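Print this page | E-mail this page

Ticket 528 – small items sticking in gray bin, Clunoddale returns bench
Opened by: Magnus Buchanan
Status: open, waiting on parts

Small stuff hanging up when bin gets emptied. Soft cases mostly. Tipped it 30 times this morning, 7 hangups. Swapped in the spare from Gilier – same thing, so not just this bin.

Tried: wipe down, dry cloth. No change. Tried silicone spray, better for almost an hour then back to normal. Dont use the spray again, it got on the stock.

Mavadent quoted 399 for a liner. Havent ordered.

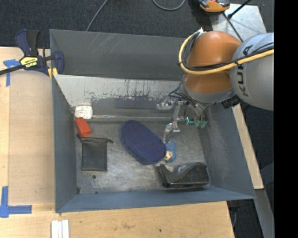 Floor seam is my main suspect. Ran a fingernail along it, there's a lip on one side. It crosses the floor toward the back, shiny line, and the bare metal is rubbed bright nearer the middle. Navy oval case with the dotted top is a typical one, same for the light blue lumpy thing by the end of it. Back panel is chipped too but I'd do the seam first.

Next – file the lip, retest, then decide on liner. Kocabaş has the fine file, pls send it back over.

Last updated: 5th February
Contact | Copyright | Back to top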